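The footbridge at Nallovthorpe, again

I walked down to the river on Thursday to look at the bridge, as I have done most weeks since April, and it is still shut. Two cones and a length of tape. The tape is new.

The trouble is the bearings at the Almont end. A bridge gets longer in warm weather and it needs something to slide on, and ours had been rusting quietly in place since before I moved here. So the deck pushed against the abutment instead, and the abutment – being brick, and elderly – cracked.

Roscoe Szabo, who built bits of the Ondimthorpe bypass and has never let anyone forget it, reckons you could jack the whole thing up and swap the bearings in 4 days. The council's letter says almost 200. I suspect the truth depends on who is paying for the jacks.

Anong Nuchit has asked for the inspection report. She has been sent a leaflet about cycling.

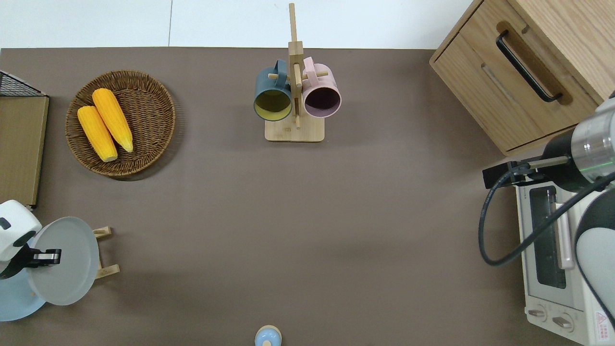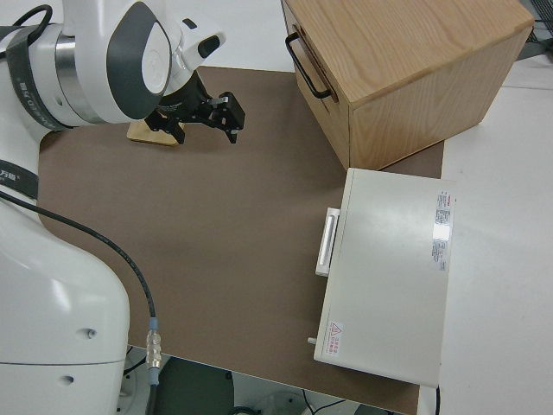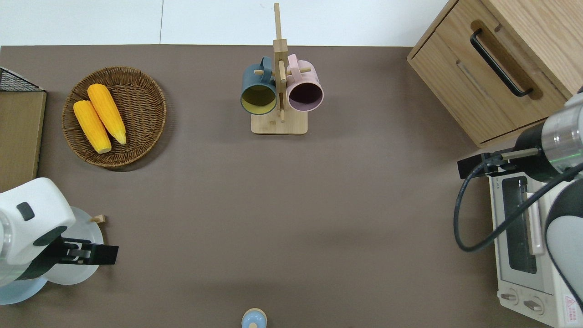

What happens next

A meeting, in the hall, with slides. I shall take a cushion and ask about drainage.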